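Home Datasets Tools Docs Contact

6 min read

# Kulis Cup Sorting

Teleoperated demonstrations of a tabletop sorting task, recorded at the Lastesden lab in Skandovbridge.

Last updated: 24 September 2025

## Summary

An operator drives a robot arm with a parallel gripper by remote control and puts small items from a tabletop into one of two paper cups, one gray and one yellow-green. Every episode was driven by a person. There is no scripted motion and no policy rollout in this release.

The set is meant for imitation learning on short pick-and-place tasks where the item has to end up in the correct container. It is small. We use it mostly to check that a training setup works before moving on to the larger Siddiqui set, and the folder layout is the same in both so that loaders can be shared.

## Contents

- `episodes/` — one folder per demonstration, 40 in total
- `splits/` — train and held-out lists; the held-out list has 16 episodes
- `notes/` — operator notes, plain text, one file per session
- `calib/` — camera calibration for the fixed workspace view

Each episode folder holds the video from the fixed camera, the joint positions, the gripper opening, the operator commands and a short `meta.txt` with the item name and the target cup. Commands and joint positions are stored separately. They don't match exactly, as the arm lags the operator a little, and which one you train on makes a difference. We train on the commands.

## Task

The episode starts with an item on the table and the gripper open. The operator brings the gripper over the item, closes on it, lifts, carries it to the target cup and lets go. The episode ends when the operator presses the stop pedal. Items from earlier episodes may already be in the cups. We leave them there for the rest of a session, so a policy should not assume that an empty cup is the target or that a filled one is finished.

The target cup is given in `meta.txt` and is not marked in the video. If you are training without a text or label input, filter to one target first.

## Workspace

The table is white and stands against a plain light wall. Red and blue tape strips on the tabletop are placement marks for the people setting up. They are not part of the task and nothing in the labels refers to them. They do help a model work out position, so results on this set will look better than results on a bare table. Kidus Belay masked them out in one run and saw more misses at the cup rim, mainly with long items.

Lighting is not controlled between episodes. Glare on the tabletop changes, and so do the shadows under the items.

## How the demonstrations were recorded

Operators practiced before recording and practice runs were thrown away. After that, runs were kept whether or not they were tidy. If a grasp slipped and the operator recovered, the whole thing is in the file, with `recovery: yes` in the metadata. If the item left the table or the cup tipped over, the run was dropped.

Operators were asked to:

- pause briefly before closing the gripper
- lift clear of the cup rim before moving across it
- open the gripper fully at release
- back away from the cups before pressing the pedal

The pause is there in nearly all runs and is easy to learn by accident. A policy trained on the raw files may stop above the item and stay there. Trimming idle steps before training fixes most of this, and `tools/trim_idle.py` does it with a default threshold of 16 steps.

## Known problems

- In 2 episodes the command log starts late. Both are listed in `notes/skip.txt`.
- Items deep in a cup are hard to make out from the fixed view. Do not use the video alone to score success on small items.
- Cylinders can roll when a finger touches them. Episodes with rolling are kept.
- There is one camera view per episode and no depth.

## Sample views
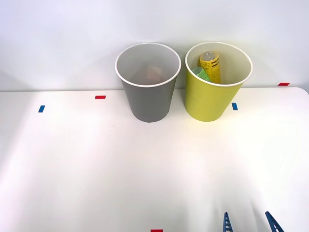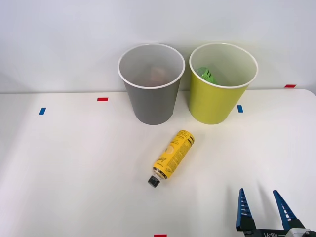
Fixed workspace view: the two cups, the tape marks and the open gripper at lower right. In the second view a yellow can lies on the table in front of the cups.

## Changes

The December version will add a wrist view for new recordings. Existing episodes will keep their names and will not be re-encoded.

## Contact

Questions and corrections go to Kidus Belay, Lastesden, Skandovbridge. Please give the episode folder name when you report a bad file.

© Lastesden | Contact | Terms of use | Back to top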